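Towels that have stopped absorbing are usually carrying residue. Detergent, softener and body oil build up in the loops, and water beads on the surface before it soaks in. The steps below apply to cotton terry. Microfiber is covered at the end.

## Checking for residue

1. Put a clean, dry towel flat on the counter.
2. Drop a teaspoon of cold water on it from a low height.
3. Watch the drop. On clean terry it goes in at once. If it sits for more than a few seconds, the towel needs stripping.
4. Repeat on the hem and near the center. The hem band is woven flat and always absorbs slower, so judge by the looped part.

## Stripping wash

Do not load the drum more than half full. Bath towels take up a lot of water and need room to turn over.

- First wash: hot, no detergent, one cup of white vinegar in the drum. Full rinse.
- Second wash: hot, no detergent, half a cup of baking soda. Full rinse, extra spin.
- Never put the vinegar and the baking soda in together. They cancel out and you get salty water.
- Do not use vinegar in the same load as chlorine bleach, or right after it. The mix gives off chlorine gas.

Check the machine manual before using vinegar often. Some door seals harden with repeated use. Twice a year is enough for most households.

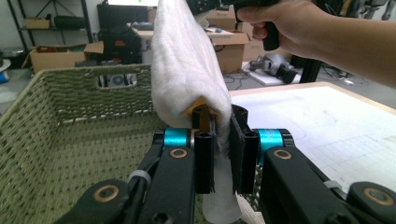

Shake each towel hard before drying - two or three snaps per end. This lifts the loops that the spin cycle has pressed flat. A towel that goes into the dryer in a twisted rope will come out stiff in the middle and overdried at the edges.

## Drying

- Medium heat. High heat makes cotton brittle and fills the lint screen.
- Stop when the hem is dry to the touch. The hem is the last part to dry.
- On a line, hang by the short side with a three-inch fold over the line. Bring in while slightly damp and finish with 15 minutes in the dryer.
- No dryer sheets. They leave the same coating you just washed out.

## Detergent amounts

Most caps are marked too high for soft water. Start at half the marked line and go up only if the load smells stale. With hard water, use the full line and add a water softening powder - the plain kind, no scent.

Shirin Kordestani wrote in to ask about new towels. Wash them once before use, warm, with no softener. New terry has a finish on it from the mill and sheds heavily in the first few washes. Keep dark and light colors apart during that time.

## What to keep out of a towel load

- Anything with a zipper or hooks. These catch loops and pull runs.
- Hook-and-loop straps and cuffs. Close them fully and wash them separately in a mesh bag.
- Fleece, which collects terry lint and does not release it.

A pulled loop will not unravel the towel. Cut it level with the pile using small scissors. Do not pull it.

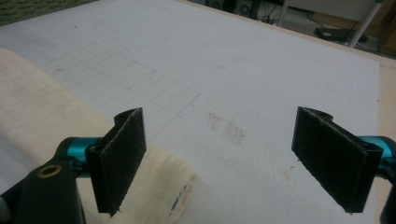 ## Microfiber

Wash warm or cool, never hot, and never with cotton. Use a small amount of liquid detergent and no vinegar. Dry on low or hang up. Microfiber that has been through a softener cycle can often be recovered with two plain washes, but one that has been through high heat stays stiff and should go to the rag bin.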